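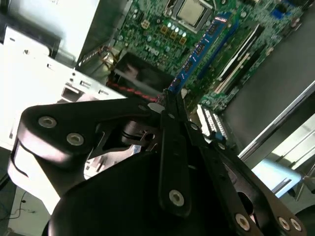
4 Arbeiten am offenen Rechnergehäuse

Dieses Kapitel gilt für alle Katix-Arbeitsplätze, an denen ein Greifer in einen Desktop-Rechner hineinlangt. Rechnergehäuse bestehen aus Kanten, Schlitzen und Kabeln, die genau dort liegen, wo man hinmöchte. Lesen Sie das Kapitel bitte vor dem ersten Einsatz. Erfahrungsgemäß wird es danach gelesen, und dann mit deutlich mehr Interesse.

4.1 Gehäuse vorbereiten

1. Rechner ausschalten, Netzkabel abziehen, den Einschaltknopf 5 Sekunden gedrückt halten. Der Schalter am Netzteil allein genügt nicht, auch wenn er sehr überzeugend klickt.
2. Seitenwand abnehmen und außerhalb des Arbeitsbereichs ablegen. Auf dem Robotersockel ist sie nicht außerhalb.
3. Gehäuse flach hinlegen und mit den Klemmen Lill 2 sichern. Ein verrutschtes Gehäuse nimmt die eingelernten Positionen nicht mit.
4. Lose Kabel auf der Tischfläche zur Seite legen und fixieren. Das gilt auch für dünne. Gerade für dünne.
5. Werkzeug aus dem Schwenkbereich entfernen.

Hinweis: Kabelbündel im Gehäuse nur zur Seite führen, nie unter Zug festbinden. Geflochtene Leitungen halten einiges aus, die Stecker an ihrem Ende weniger.

4.2 Greifer anfahren

1. Betriebsart "Einrichten" wählen und die Zustimmtaste in die Hand nehmen. Mit Klebeband fixierte Zustimmtasten führen zum Verlust der Freigabe und zu einem längeren Gespräch.
2. Geschwindigkeit auf Stufe 2 begrenzen.
3. Greifer über der Gehäuseöffnung ausrichten und schräg einfahren, bis die Spitze knapp neben dem Ziel steht, etwa unterhalb eines Speichermoduls.
4. Anhalten. Nachsehen, wo sich die Gelenkplatten befinden. Beim Einfahren schaut jeder auf die Spitze, angestoßen wird mit dem breiten Teil dahinter.
5. Abstand zu Blechkanten, Steckerleisten und Kabeln prüfen. Mindestabstand: 4 mm, gemessen bei geöffneten Fingern.
6. Position speichern und den Rückweg einlernen. Der Rückweg ist eine eigene Bahn - wer ihn der Steuerung überlässt, bekommt die kürzeste, und die führt gern durch den Prozessorsockel.

VORSICHT
Quetschgefahr zwischen den Gelenkplatten. Die Zwischenräume öffnen und schließen sich bei jeder Fingerbewegung. Nicht hineinfassen, auch nicht kurz, auch nicht wegen einer Schraube.

ACHTUNG
Elektrostatische Entladung kann Bauteile beschädigen. Handgelenkband anlegen und mit dem Erdungspunkt verbinden. Ein Band, das am Haken hängt, leitet nur den Haken ab.

4.3 Speichermodule

Module werden ausschließlich an den Schmalseiten gegriffen. Die Chips sind keine Griffflächen, so einladend sie auch verteilt sind. Vor dem Abziehen beide Verriegelungen öffnen und das Ergebnis mit den Augen bestätigen. Die Greifkraft bleibt auf Stufe 4. Sitzt ein Modul fest, den Vorgang abbrechen und von Hand weiterarbeiten. Höhere Stufen lösen es zwar zuverlässig, allerdings nicht immer nur das Modul.

4.4 Regeln für den Betrieb

- Im Werk Brudenden gilt für diese Plätze zusätzlich die Hausregel 6 von Stonen: eine Person bedient, alle anderen bleiben hinter der Markierung.
- Vor jedem Griff ins Gehäuse den Greifer herausfahren und die Freigabe wegnehmen. "Er steht ja gerade" ist kein sicherer Zustand.
- Nach jeder Berührung mit dem Gehäuse die Referenzfahrt wiederholen. Sie dauert nahezu 6 Minuten und lässt sich nicht durch Zureden verkürzen.
- Abweichungen ins Schichtbuch eintragen, mit Uhrzeit und Position. "Hat gehakt" ist keine Position.

Weiter mit Kapitel 5, Greiferfinger wechseln.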